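# Chapter 7: Learning to Reach

The first time I went to a robot open day, I wore the wrong shoes. I'd pictured a factory floor (steel toes, yellow lines, somebody shouting over a compressor), and what I got was carpet, a row of folding chairs and a very large screen. This was at Pullesano, one July afternoon, and I was so ready to be impressed by noise that the quiet threw me off completely. My boots squeaked all the way to the front row!

I'm starting this chapter with that visit because I learned more about reaching in one afternoon than I had in a whole semester of drawing arms on graph paper. You've spent the last few chapters on joints and links, and by now you can probably work out where a hand ends up if somebody gives you all the joint angles. Good. Keep that skill handy. In this chapter we turn the problem around and ask which joint angles put the hand where we want it, and then we make life harder by putting things in the way.

Our host was Teodoro Buenaventura, who ran the simulation side of the house and talked with both hands. He'd set up a kitchen. A rendered one, I mean, with a wooden island and a white arm standing next to it, all of it living inside a computer under the desk. Visitors always ask for the real arm first, he told us, and he always makes them wait until after the coffee break. "You can break 800 bottles in here before lunch," he said, "and I won't have to sweep."

I loved that line and wrote it down. But I also remember being a bit grumpy about it. I had driven a long way to see a machine move! A simulated arm felt like being shown a photo of dinner. It took me maybe ten minutes to come around, and what did it was the gripper stopping short.

Here is the job he'd given it: go to the brown bottle with the red cap, and get the hand into a good starting position for a grasp. It sounds like nothing. You do it every time you want ketchup. The arm started out, leaned over the island, bent at the wrist, and then the whole thing froze and a message popped up in the corner of his other monitor. No path. Teodoro was delighted. He pushed his chair back and asked us why.

People guessed that the bottle was too far away, and it wasn't. Somebody guessed that the arm couldn't see it, which was a smart guess, but the program had been handed the bottle's position directly. I said the wrist was at its limit. Wrong too, and I said it pretty loudly. The trouble was the company that bottle kept. It stood in a little crowd, and with the approach angle he'd picked, some part of the hand was going to knock into a neighbor.

So he changed the angle, and we went again.

## 7.1 What a tabletop asks of an arm

Think about the last time you took one bottle out of a packed refrigerator door. You didn't plan it (I hope), but your hand came in from a particular side, your fingers opened only as wide as they needed to, and your elbow stayed out of the milk. Every one of those is a choice the robot has to have made for it, by you or by a program you write.

We'll call the place where the hand waits just before it closes in the **pre-grasp pose**. It has a position, meaning where the hand is, and an orientation, meaning which way it's pointing. Students tend to give all their attention to position. I did the same, and I have the old homework to prove it. Orientation is where most of your first attempts will go wrong, so get in the habit of writing both down together, every time, even when one of them looks obvious.

There's a second idea tucked in here. The hand isn't the only part that moves. When the wrist tips forward, the elbow has to go somewhere, and so does the upper link, and on a crowded surface a perfectly nice hand position can come with an elbow in the fruit bowl. A planner has to check the **whole arm**, link by link, against everything nearby. Section 7.3 shows you how to do that check without making your computer weep.

## 7.2 Back to the demonstration

After the break we did get the real arm, by the way. Ronaldo Calimlim drove it from a laptop with a Flanau sticker on the lid, and he kept it at a crawl the whole time. It picked up a plastic cup. Everyone clapped. It was lovely, and I can tell you almost nothing about it, because you can't stop a real arm in the middle of a reach and spin the whole room around to look at it from behind.

That was the part of the simulated kitchen that won me over. Teodoro would pause it, swing the view past the sink, and let us argue. His group had logged 516 reaches in that kitchen by the time we came through, and he'd pull up an old one whenever somebody asked a good question. We went more than 60 minutes over schedule and I was the last one to leave my folding chair.

Before you go on to the worked problem, get out some paper and try this. Pick a bottle in your own kitchen, one with neighbors. Sketch the counter from above, then draw two directions your hand could come in from without touching anything else. Mark where your elbow would be for each. Keep the sketch, as you'll need it again for Exercise 4. 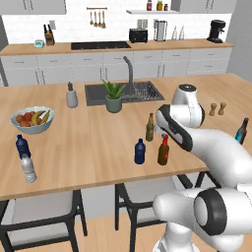 Now label your two directions A and B, and we'll write each one as a pre-grasp pose, starting with A.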